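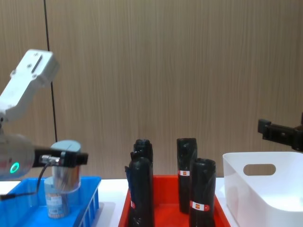
How should a household sort its small kitchen and picnic supplies so they can be found again?
Give each kind of thing one open tray of its own, and keep the trays on a table or shelf where everyone in the house can reach them.

FOR IMMEDIATE RELEASE
17 September 2022

Sayegh Opens Free Tray Library for Home and Hall Kitchens

Sayegh, the neighborhood home-supply store and workshop on Clakiletti Street, is opening a tray library this fall, and we are very happy to finally be able to tell people about it. Anyone with a store card can borrow a set of sorting trays, take them home, empty out the drawer or cupboard that has been bothering them, and keep the trays for up to a month while they find out what works. There is no charge and no deposit.

The library starts with 462 trays in several sizes and colors, from shallow ones meant for packets and canisters to deep ones for rolls, bottles and anything else that has to stand up. Most were bought new. The rest came out of our own workshop, where we have been using trays on the long table for years and have grown very fond of them!

The idea grew out of the free sorting mornings we began in June. People brought in a box or a bag from home — whatever they had stopped wanting to look at — and tipped it out on a table with a stack of empty trays beside it. We expected old paperwork and cables. What came in, over and over, was the stuff that lives between the kitchen and the backyard: skewers, napkins, birthday candles, rolls of bags, foil, twine, paper cups with no lids and lids with no cups. Almost every household had bought something twice when the first one was hiding at the back of a drawer.

Trays helped more than we thought they would. A drawer divider has to fit the drawer, and a lidded bin tends to get closed and forgotten. An open tray can be carried to the table, picked through, and put back in one trip. Color turned out to matter too. Families with young children did especially well when the colors were far apart, such as blue and red, and a child could be told "blue tray" and come back with the right thing.

What you can borrow

Trays go out in two set sizes. The small set is meant for one drawer or one shelf and comes in a tote bag. The large set is meant for a full cupboard or a shared kitchen in a hall, club or school, and we ask that you bring a car or a hand cart to collect it. Both sets include blank tie-on tags, a pencil, and a one-page sheet of sorting ideas written by our staff and rewritten several times after people pointed out what we had missed.

A few ideas from that sheet:

Keep thin sticks and skewers upright in a tall container with a lid, and stand that container in a tray. Points stay covered, and the whole thing lifts out at once on cookout day.

Stand rolls on end in a deep tray with sloped sides. They take up much less room that way, and a nearly finished roll is easy to spot.

Clear containers save a lot of lid-lifting. If a container isn't clear, tag it on the side that faces out.

Leave a gap in every tray. A tray that is full on the first day will be overflowing by the end of the month.

Do one cupboard, then live with it for a week before starting on the next.

Hokach, the plastics maker that has supplied our store with storage goods since we opened, supplied the new trays at cost. Balto, our neighbors two doors down, are lending us their back storeroom so the large sets don't crowd the shop floor. We are grateful to both. The tray library would have been a good deal smaller without them.

Keeping the trays after the loan

Some people will get attached to their trays. That's fine with us. Borrowers may buy any tray in their set at the shelf price when the loan ends, and the money goes straight into replacing it. There is no pressure to do so, and plenty of things already in the house will do the same job — a baking pan, a shoebox lid, the bottom half of a broken toy crate. At the June mornings one family went home and sorted a whole pantry with roasting pans, and sent us a very cheerful note about it.

Trays should come back clean and dry, with the tags taken off. Cracked trays should come back too. We would like to know how they broke, and the workshop can often trim a damaged one down into something useful.

Sorting mornings continue

The free sorting mornings will keep running alongside the library, in the workshop at the rear of the store. Bring one box or bag, no bigger than you can carry. Tables, trays and coffee are provided. Children are welcome and are often the fastest sorters in the room. Clubs and schools that want a morning to themselves can ask at the counter, and we will do our best to find a date.

We have set ourselves a target of 2,000 loans before the library's second birthday. It's a big number for a store our size, and we can't wait to get started on it.

How to join

Store cards are free and take a couple of minutes to fill out at the front counter. Borrowers need to be adults, and groups should name one person to sign for the set. Trays can be reserved at the counter or by phone. Large sets should be reserved ahead, as they have to be brought over from Balto's storeroom.

About Sayegh

Sayegh sells and repairs everyday household goods on Clakiletti Street and runs a public workshop behind the store. Press questions and requests to visit a sorting morning may be left at the front counter during opening hours.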